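Parallelgreifer oder Sauger für Geschirr? Erste Versuche in der Simulation

Forum > Greifer und Endeffektoren > Vergleiche und Erfahrungen

kevser_k
2026-04-29

Hallo zusammen,

ich bastle seit März an einer Küchenumgebung in der Simulation und komme endlich dazu, Greifer gegeneinander antreten zu lassen. Macht unglaublich Spaß! Aufgabe: Teller aus dem Spülbecken holen und flach auf der Arbeitsplatte ablegen. Im Rennen sind der Zweibackengreifer von Wovasis (der mit den langen Fingern) und der kleine Balgsauger von Fluvetti. Beide hängen am selben Arm, gleicher Regler, gleiche Startpose.

Das Becken ist ziemlich tief und die Wände fallen steil ab, vorne schließt eine lange Abtropffläche mit Rillen an. Genau an dieser Kante, wo das Becken in die Abtropffläche übergeht, wird es interessant. Steht ein Teller dort hochkant, schaut nur die obere Hälfte heraus, und der Arm muss sich entscheiden, von welcher Seite er kommt. Links kommt dann noch der Wasserhahn dazu, ein hoher schwarzer Schwanenhals, in den mir die Bahnplanung mit Begeisterung hineinfährt. 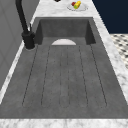 Mit den Backen greife ich von oben über den Rand, ein Finger vor dem Teller, einer dahinter. Das klappt erstaunlich gut, solange der Winkel stimmt. Von 643 Durchläufen sind nur 16 am Greifen selbst gescheitert, der große Rest der Fehlschläge waren Kollisionen mit dem Hahn. Den Sauger habe ich bisher nur in vier Posen probiert, da fehlt mir noch eine vernünftige Anfahrt.

Was würdet ihr nehmen? Und hat jemand einen Tipp für die Tiefenkamera? Weißer Teller, heller Marmor, dunkelgraues Becken, da bin ich für Ideen dankbar.

Kevser

---

cuesta_sev

Schönes Projekt! Ich bin ganz klar für den Sauger. Ein Teller ist glatt und groß, was will man mehr. Beim Zweibacker musst du den Rand auf wenige Millimeter treffen, und sobald zwei Teller hintereinander stehen, kommst du mit dem hinteren Finger nicht mehr dazwischen. Sauger drauf, Vakuum an, hochziehen, fertig.

---

trinh.d

Widerspruch! Sauger auf nassem Geschirr habe ich am echten Arm durch. Auf trockenem Porzellan war alles super, mit Spülwasser und Essensresten dann Theater mit dem Filter. In der Simulation merkst du davon nichts, weil der Kontakt dort ein idealer ist. Außerdem steht der Teller bei Kevser hochkant, der Sauger muss also seitlich ran, und dafür muss das Handgelenk ins Becken runter. Mit dem Balg und der Verschraubung vom Fluvetti wird das eng.

---

cuesta_sev

Das mit dem Filter stimmt, da habe ich auch schon geflucht. Aber seitlich ran muss er doch nur knapp unter der Oberkante, von der Abtropffläche her. Da ist Platz ohne Ende! Das Drehmoment beim Anheben ist halt nicht ohne, weil der Saugpunkt dann weit außen sitzt.

---

carol_bloxham

Ich werfe mal die Kamera in den Ring. Bei mir war der Wechsel von der Überkopfkamera auf eine am Handgelenk der größte Sprung von allen, viel größer als jeder Greifertausch. Von oben siehst du von einem stehenden Teller fast nur die Kante. Vom Handgelenk aus, schräg von vorn, hast du einen sauberen Bogen, an den du einen Kreis anpassen kannst. Ich nehme die kleine von Geresis, 2000 Bilder mit zufälligem Licht gerendert, und die Kantenerkennung lief danach auch auf hellem Stein.

Dreh auch mal am Material vom Becken. Mattes Anthrazit ist als Hintergrund dankbar, bei Edelstahl sieht die Welt anders aus.

---

kevser_k

Wow, danke euch! Der Kreis ist eine tolle Idee, daraus bekomme ich ja gleich Mittelpunkt und Durchmesser und kann den Griffpunkt ausrechnen, auch wenn unten alles verdeckt ist. Baue ich heute Abend ein.

@cuesta_sev Anfahrt über die Abtropffläche probiere ich als Nächstes. Die Rillen stören dabei nicht, ich setze dort ja nichts ab.

@trinh.d Kann man den nassen Kontakt wenigstens grob nachbilden? Haltekraft zufällig absenken?

---

trinh.d

Haltekraft zufällig senken und zusätzlich ein langsames Leck einbauen, damit der Teller auch mal mitten auf dem Weg abrutscht. Genau das passiert nämlich in echt, und dann willst du wissen, wie dein Regler reagiert. Bei den Backen bitte auch den Reibwert variieren, sonst ist der Vergleich unfair.

---

a_lorente

Lese hier begeistert mit. Zum Hahn: Ich würde ihn als dicke Kapsel ins Kollisionsmodell legen, mit ordentlich Zuschlag, und den kleinen Hebel daneben nicht vergessen. Den hatte ich bei meiner Küche vergessen, und der Unterarm ist jedes Mal sauber durchgefahren. Der Planer von Villalobos kann Sperrzonen pro Gelenk, damit war das schnell erledigt.

Und nimm auch mal das Obst vom Teller hinten als Greifobjekt! Da gewinnt der Zweibacker haushoch, wetten?

---

cuesta_sev

Beim Obst halte ich nicht dagegen. Bei den Tellern schon. Kevser, stell bitte die Zahlen für den Sauger rein, sobald du sie hast, gern mit Leck.

---

kevser_k

Mache ich! Der Hebel fehlt bei mir übrigens auch im Kollisionsmodell, habe gerade nachgesehen. Ich lasse die Backen mit der neuen Kapsel noch einmal laufen, danach kommt der Sauger dran.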